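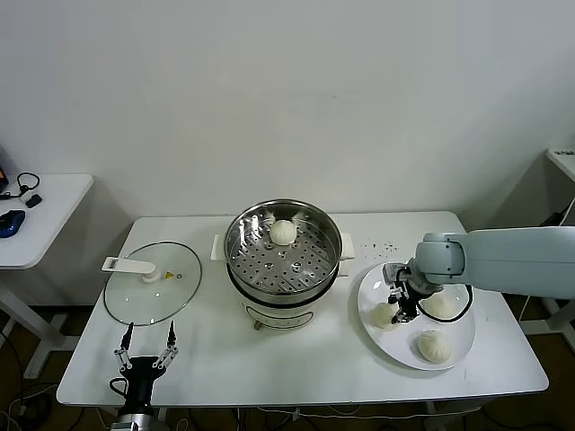 **Buns sticking and flattening in an electric steamer**

**tesik_steam** – 29 May 2021

Four frozen plain buns per batch, stainless basket, no liner. Two problems: the bases tear when lifted, and the sides dent if I take them out straight away. Current cycle is 20 minutes from cold water. I have a roll of Telleo paper, but it blocks the holes and the middle comes out gummy.

**pan_lid54**

Liner first. Cut squares slightly larger than each bun and leave the rest of the metal open. A full disc of paper stops the steam unless you punch it.

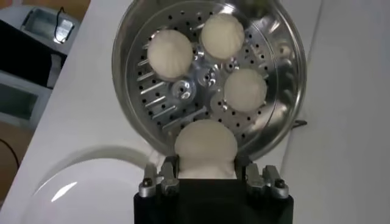 How much space should be left between buns in the basket?

Allow half a bun's width on every side, and the same to the wall. They expand sideways before they expand upward, and any that touch will tear at the join.

**clenik_owner**

I disagree on the paper. A thin wipe of neutral oil on the metal does the same job. Squares curl up and stick to the sides of the bun. I have run a Clenik two-tier this way since last July with no torn bases.

**pan_lid54**

Oil works for the first batch. By the third it has gone down the holes and you have a film on the water. Then you are descaling and degreasing.
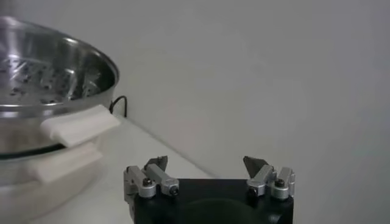 Denting is a separate fault from sticking. The crumb is still setting when the heat goes off, so switch off, crack the lid and wait 4 minutes before touching anything. I also stop handling the buns in the pot where possible. If your basket has its own side handles above the ones on the pot, like the white pair stacked there, take the whole basket off by the upper set and unload it on the table. Use dry mitts. Steam comes up hard once the basket is clear.

**tesik_steam**

Tried the wait. 4 minutes fixed the dents on three of them, and the fourth still pinched in at the base. I went to 8 and the skin was fine, but the bottoms got damp.
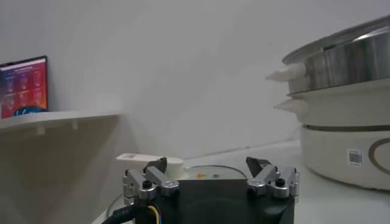

Next batch I will do 4 minutes in the basket, then move them to a rack instead of a plate. Squares on two, oil on the other two, same water level.

**beltran_2qt**

Beltrán manual says start timing when steam appears, not from cold. Your 20 could be 12 of actual steaming. Underdone buns pinch.

**clenik_owner**

Agree with that part. Still no paper.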